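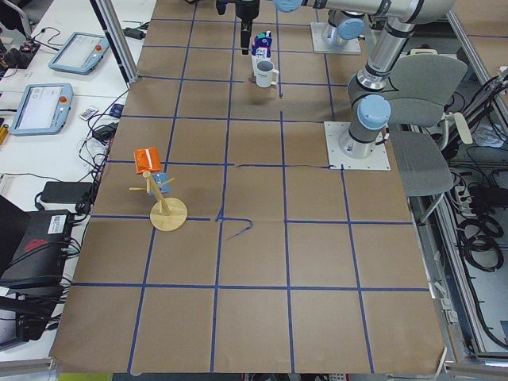

Faner Greifbacken-Set für Parallelgreifer — gebraucht getestet, jetzt im Shop

Ich verkaufe hier ungern etwas, das ich nicht selbst kaputt bekommen habe. Bei den Faner-Backen war es im Mai so weit: Tasse gegriffen, angehoben, und nach 47 Zyklen rutschte sie einfach durch. Keine Fehlermeldung, nichts! Der Arm fuhr seelenruhig weiter und legte Luft ab.

Erst hatte ich die Greifkraft im Verdacht, dann den Arm (sorry, Arm). Nikola Vukadinović hat schließlich die Backen abgeschraubt und gesehen, dass sich der Belag links an der Unterkante gelöst hatte. Von außen sah man davon fast nichts. Faner hat den Kleber gewechselt, und die neue Ausführung lief bei uns 900 Zyklen mit Tasse und Getränkekarton ohne Ablösung. Nur die verkaufe ich.

Lieferumfang: 2 Backen mit Belag, 4 Schrauben, Ersatzbelag

Ausführung: neuer Kleber, zu erkennen am Punkt auf der Rückseite

Nicht geeignet für: ölige Teile, Glas ohne Auffangschutz

Bitte vor dem Wechsel den Arm stillsetzen und gegen Wiedereinschalten sichern, auch wenn es nur zwei Minuten dauert. Und nach dem Einbau die Greifüberwachung einschalten — die war bei mir aus, deshalb hat der Arm den Verlust gar nicht gemerkt. Das geht auf meine Kappe.

Wer noch die alte Ausführung ohne Punkt hat: nicht weiter benutzen und bei mir melden, ich tausche kostenlos. Dragica Spahić kümmert sich um den Versand.

Stand: 18. Sep. 2023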